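I moved to Fellano four years ago, and in my first winter I bought a chair that I could not sit on. It was delivered in two boxes, it had a beautiful shape, and after 45 minutes of dinner every guest began to look for the sofa. I kept it for a long time because I had paid too much for it. I am telling this to admit that I am not a neutral person in the matter of bare, clean furniture. I was a believer, and now I believe a bit less.

My subject is the rented flat, and how it has lost its places to put things. In the older buildings on the Grostow side of town there is still a shelf above the door, a deep window sill, a cupboard under the stairs where the landlord's paint tins are standing since before anybody remembers. In the newer buildings there is a white wall and another white wall. The advertisement calls this "uncluttered living". The person who comes with a suitcase, a sewing machine and her grandmother's plates must then buy furniture to hold what the house refuses to hold.

I understand why the builders do it. A cupboard costs money and takes floor area, and the flat with no cupboard looks bigger when you visit it for ten minutes. We all make the decision to rent in those ten minutes. I did it too. I walked through the rooms of my flat, I said "so much light", and I did not open a single door to see what was behind it. There were only two doors to open, and one of them was the bathroom.

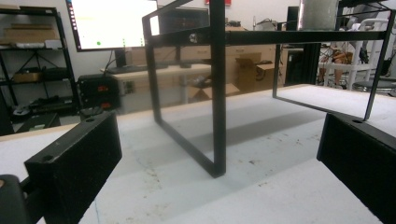
Storage is treated today as a question of taste, and I think it is a question of labour. Somebody has to put the thing away, and somebody has to find it again. When there is no fixed place, this work is done again each day, and usually by the same person in the household. The furniture we are sold does not help very much. Look at the kind of frame that is in fashion now, flat black bars bent into loops, with rounded corners at the bottom and open on the sides. It is handsome on a white worktop. But an open side does not hold anything back, and it hides nothing. Whatever you own is on display, so you must own nice things, or you must arrange them nicely, and that is one more task.

My friend Thaís Queiroz disagrees with me about this, and we have argued it many times in her kitchen. She grew up in a house full of closed cupboards, and she says a closed cupboard is where a family puts its problems. Her mother had one that was opened only in July, when the cousins came, and each year the family discovered again the same broken fan. Thaís wants to see what she has. If she cannot see the rice, she buys rice. I must accept that she wastes less food than I do, and that her kitchen is a pleasant room to argue in.

Still, she has a pantry. It is narrow and it has a bad bulb, but it has a door, and behind the door is the ironing board, the suitcase, the bag of other bags. Her visible shelves can be calm because the ugly things live somewhere else. I pointed this out to her and she gave me more coffee, so I count it as a point for my side.

I have read the brochures of the big sellers. Stanel shows a kitchen with one bowl and one lemon. Østergaard shows a hallway with a single coat, in a pale colour that would not survive a week of our weather. I do not accuse them of lying – a photograph of a hallway must choose something. But nobody's winter coat, boots, umbrella and wet dog towel appear in these pages, and after some years of looking at them I started to feel that my own hallway had a fault of character.

What I would like is modest. I would like the rental listings to say how much closed storage a flat contains, in the same line where they give the floor area. They already tell us if there is a balcony. A cubic metre of cupboard is more useful to me than a balcony for most of the year, and it is easy to measure. When people can compare the number, perhaps some builder will find it worth the money to put back the cupboard beside the front door.

Until then I have done what everyone in my building does, and bought a wardrobe that is too large for the bedroom. It blocks a little of the light I was so happy about. The chair is behind it, folded in a blanket, and I have not yet decided who to give it to.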